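Call for Participants: Suture Technique and Wound Closure Study 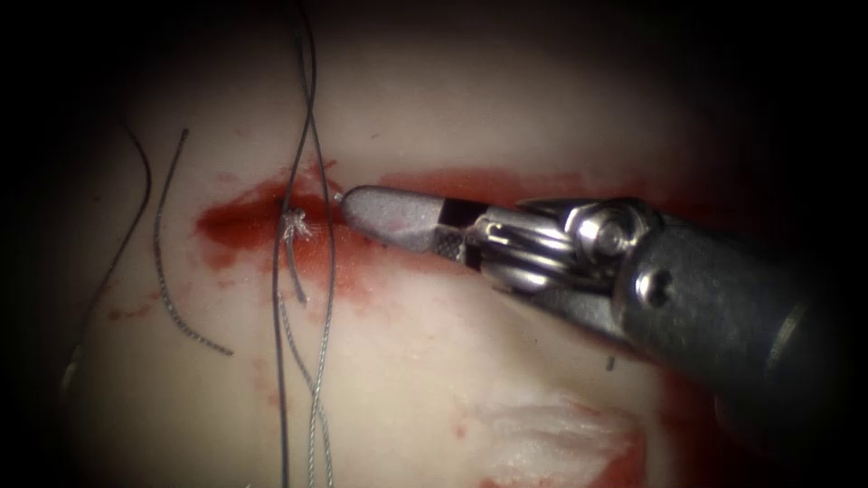 Suture strands crossing an incision, with an instrument tip resting beside the knot.

The Matsuda Center for Surgical Skills invites applications from surgical residents, fellows and practicing surgeons to take part in a study of suture handling and knot placement. The study is led by Dr. Filipa Macedo and will be carried out at the Center's training rooms on the Peltmont campus.

Background

The way a strand is laid across an incision, and the point at which the knot is set, affect how evenly the edges of a wound are held. Teaching on these points differs widely between programs. The study will compare the habits of surgeons at several stages of training — from first-year residents to senior staff — and will be used to revise the Center's course on wound closure.

What participants will do

Each participant will attend two sessions on separate days. In the first, participants will place and tie a series of interrupted sutures on prepared practice tissue, using the technique they were taught. In the second, they will repeat the series with written guidance on strand tension and knot position. Both sessions will be recorded for later scoring by reviewers who are not told the participant's name or level of training. A short questionnaire on prior experience is to be completed before the first session.

Who may apply

Applicants must hold a medical degree and be enrolled in, or have completed, a surgical residency. Prior instruction in basic suturing is required. Applicants who have taught on the Center's wound closure course within the past year are not eligible. There are 97 places.

Payment and expenses

Participants will receive $261 on completion of both sessions. Parking is provided. Travel costs will be repaid on presentation of receipts, up to the limit stated in the consent form.

How to apply

Applications should include a one-page résumé and a statement of current post and year of training. They should be addressed to Minoru Arai, Study Coordinator, Room 7, Bimton Building, and must be received by 2019-09-02. Incomplete applications will not be reviewed.

Sessions will run through April. Participation is voluntary, and participants may withdraw at any time without giving a reason.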